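Cleaning and storing lettuce and leek seed

Last revised in September by Nuno Prata, with corrections from Apolline Delorme.

The method below suits small lots, up to the yield of 31 plants. Larger lots need a proper screen stack and are covered on the threshing page.

Before you start
Seed heads must be brittle. Bend a stalk near the top: if it folds, hang the bunch again and check it after another week. Leek heads take longer than lettuce and hold damp in the middle of the globe, so open one up before deciding.

You will need two sieves (a coarse one and a fine one), a shallow bowl, paper envelopes, a pencil, a glass jar with a rubber seal and some dry silica gel.

Step 1. Strip the heads
Rub the heads between your palms over the bowl. Lettuce comes away with its fluff attached. Leek seed sits in three-part capsules, and stubborn ones can be pressed with a rolling pin - lightly, or the seed coat will crack.

Step 2. Sieve
Pass everything through the coarse sieve to remove stalk and capsule. Then use the fine sieve, keeping what stays on top. Dust and broken seed fall through.

Step 3. Winnow
Tip the seed from one bowl to another in a light, steady draught. Lettuce seed is only a little heavier than its chaff, so keep the drop short. Eliécer Palomino uses a desk fan on its lowest setting, 66 cm from the bowl. Expect to lose a small amount of good seed with the fluff.

Step 4. Dry
Spread the seed one layer deep and leave it out of the sun for 4 days. Stir it morning and evening. Do not use an oven, even with the door open.

Step 5. Prepare the table for filling
Clear a good length of table and lay down a large sheet of white paper. Leek seed is black and shows up well against it. Crease the sheet afterwards to pour back any spill. Do one variety at a time and change the sheet between varieties.

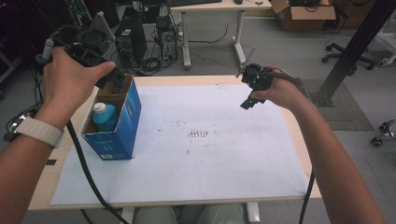
Step 6. Fill, label and seal
Write on the envelope before filling it: variety, month, year and lot number. Put the envelopes in the jar with the silica gel, close it and keep it somewhere cool. Replace the gel when the indicator changes colour. Leek seed should be used within two years; lettuce usually keeps for three or four.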